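About Skirnden

Hi, and welcome! I'm Enikő Fülöp, and Skirnden is my little dumpling kitchen and cooking school in Olbridge. We make pleated dumplings, we sell them from the counter out front, and in the back room we teach people to make their own. If you've landed on this page you're probably either hungry or wondering whether the classes are for beginners (they are, very much so).
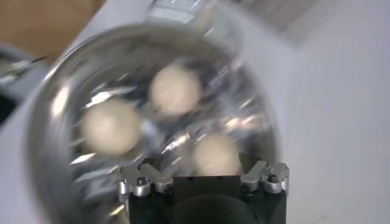
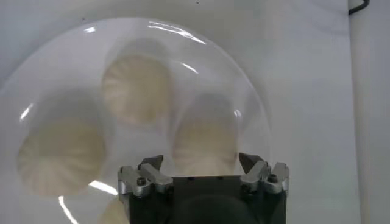 I didn't grow up pleating dumplings. In my family dumplings were the kind you pinch off a board straight into the soup, no folding at all, and my grandmother could do a potful while arguing with somebody in the next room. The pleated kind came to me much later, in a shared apartment, from a roommate who made them on her days off and let me help as long as I stayed out of the way. My first ones looked like old socks. I kept at it because I loved the quiet of it: a stack of wrappers, a bowl of filling, your hands doing one small thing over and over until the tray is full.

After that I made them for everybody. Birthdays, moving days, a friend's baby shower where we ran out before the guest of honor got any (sorry again, Hajnalka). People started asking if they could pay me for a box for the freezer, and then they started asking if I'd show them how, and I ended up with four women and a very tall teenager around a kitchen table meant for two. There was flour in the toaster for weeks.

The shop came along when the old Győri bakery closed and the landlord wanted someone who'd keep it a food place. I walked in and the first thing I saw was the long bench under the back window, and I more or less signed on the spot. We kept the bench. We kept the floor too, which is ugly and which I've come to love. The ovens went to a pizza place two towns over, and where they used to stand there's now a wall of steamers and a sink deep enough to bathe a dog in. (We have not bathed a dog in it!)

Who you'll meet

Kornél Virág runs the counter and the steamers. He came in as a customer, took a class, took the same class again, and then asked if I needed anybody. He's the reason the lunch line moves. He also writes the board every morning, and if the handwriting gets smaller toward the bottom it means he had a lot to say about the special.

Gizella Gál does fillings. She's fussy about cabbage in a way I find very reassuring, and she salts it, squeezes it, looks at it, and squeezes it again. The mushroom filling is all hers and she's still changing it, so if you bought some last winter and it tastes different now, you aren't imagining things. I liked the old one with more ginger. I've been outvoted.

Ottó Csonka teaches most of the evening classes with me. He taught middle school for years and nothing rattles him: torn wrappers, filling on the ceiling, a couple having a small disagreement about whose pleats are better. He'll stand next to you and do one slowly, then do it again, then hand you a wrapper and go look at something else so you don't feel watched.

And me! I do the dough, the ordering, the other half of the classes, and the emails. If you wrote and got an answer with three exclamation marks in it, that was me.

How we make them

Our dough is flour, water and a bit of salt. I get asked for the secret all the time and it's mostly waiting. We mix it rough, leave it, knead it, divide it, roll each piece into a ball and leave it again under a cover so it doesn't get a skin. If you rush the second rest the wrapper springs back every time you roll it and you'll end up cross with a piece of dough, which I've done plenty.

Then we roll, thinner at the edge and thicker in the middle. The middle has to hold up the filling and the edge gets gathered into all those folds, so if it's thick there you get a hard little knot on top that never cooks right. We use short wooden pins with no handles. Big pins are fine at home. A clean wine bottle is fine at home.

For the pleats you hold the wrapper in one palm with the filling in the center, and the thumb of that hand keeps the filling down while the other hand pinches and turns, pinches and turns. People always want to know how many pleats there should be. I've never counted mine. Close the top, make sure it's really closed, set it down with room around it and cover it while you do the next one. Keep going.

We steam on perforated paper. Kornél goes by the clock, Gizella goes by how the wrapper looks, and they've never once disagreed about when a basket is done, though they've had long talks about why.

The classes

The basic class runs three hours and costs 77 dollars. That covers dough, one filling, pleating, steaming, and then sitting down at the long bench and eating what you made, with tea and the vinegar and chili things. You take home whatever's left. Bring a container with a lid, please! We have boxes if you forget, but the boxes are flimsy and I've watched more than one of them give up in the parking lot.

We keep groups small enough that everybody has proper elbow room. Aprons are here, pins are here, towels are here. Wear something with sleeves you can push up. Rings come off before you knead, and there's a dish by the door for them with a label on it. (We had a very anxious half hour in July, and the ring was in the dish the whole time, under somebody's keys.)

There's a second class, the filling class, for people who can already close a dumpling and want to stop making the same pork and chive one forever. Gizella leads it. It's louder than you'd expect, people have strong feelings about shrimp.

Kids are welcome in the Saturday-morning-style family class, which moves around the calendar a bit depending on school vacations, so check the listing. Children under six tend to be happiest with a lump of dough of their own and no instructions. Their grown-ups can get a surprising amount done next to them.

If you want to book the back room for a birthday or a work thing, write to me first. We can usually do it, and we can do it all vegetarian if you like, but we can't do gluten free in this kitchen. There's flour in the air and on every surface, and I wouldn't feel right promising it. Please also tell us about allergies when you book, sesame especially. We'll work out with you what's possible.

Privell

Some of you know us from the freezer boxes, which go out under the name Privell. Same dumplings, same kitchen, different sticker. I picked a separate name back when I thought the frozen side would be its own business with its own van and everything, and by the time I'd come to my senses I had ordered 1,000 labels. We're still using them up. When they're gone the boxes will say Skirnden like everything else.

Cook them straight from the freezer, don't thaw them. They'll go soft and stick to each other and you'll write me a sad email. Steam them, or pan-fry them with a splash of water and a lid on. The box has the times printed on the side, and Kornél would like me to add that the lid stays ON until the water's gone.

Where we are

We're at 98 Mill Row in Olbridge, on the corner, with the green awning that says Győri on one end where the old sign painter did too good a job to cover up. Parking is behind the building and the back door is the class door. The 37 bus stops across the street.

The counter opens at eleven and closes when we sell out, and on a cold day that can be early. Call ahead if you're coming a long way and we'll put a basket's worth aside for you. We close for two weeks in the summer so everyone can go sit by some water.

If you've got a question I haven't covered, use the form on the contact page or come by in the middle of the afternoon, when it's slow. I'll most likely be at the bench with flour up to my elbows, and I'm always glad of somebody to talk to. Ask for Enikő. It's said EH-nee-kuh, more or less, and any friendly attempt at it is fine with me.

Page last updated 2025-10-10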